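How to hand over the sorting table to the arm without losing your people

Monday, July 31, 2023

Posted by Verena Hämmerli, returns desk, Casurska

Quick version, shift starts soon. We put the Tanguy arm on mixed returns in November. First month 2,832 items, last month 3,430. Same crew, different jobs. What worked for us:

1. Talk first. Before any setup. Tell everyone which task goes to the arm and which stays. We skipped this on line 2 and paid for it.

2. Pick the boring reach. Far side of the table, odd shapes, stuff people lean over for all day. Backs and shoulders, thats your starting point.

3. Build it in the simulator before you touch the floor. Orden loads a furnished room and a table, you drop in whatever. Mix it up – lumpy things, smooth things, snack bars, a flowerpot. Tidy test items teach you nothing.

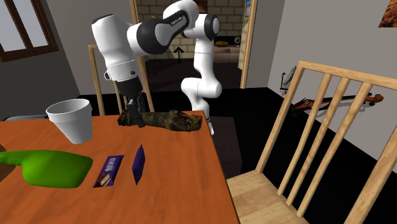

4. Let the sorters run the tests. Not the engineers. Our sorters knew right away which grips would crush a wrapper. Give them the stop button and the pause list in Stolus, and write down what they say.

5. Go slow on speed. Start at 245 picks a shift. Raise it when the crew says so, not when the chart does.

6. Rewrite the job cards the same week. People went from lifting to checking, and checking is tiring in a diferent way. Shorter turns, swap every hour. Pay grade too – sort that out early, dont leave it hanging.

7. Keep one table manual. For bad days and for new hires, they need to know how the work feels by hand.

Still open: night shift. Two people there used to chat across the table and now the arm sits between them. We're moving the stools next week.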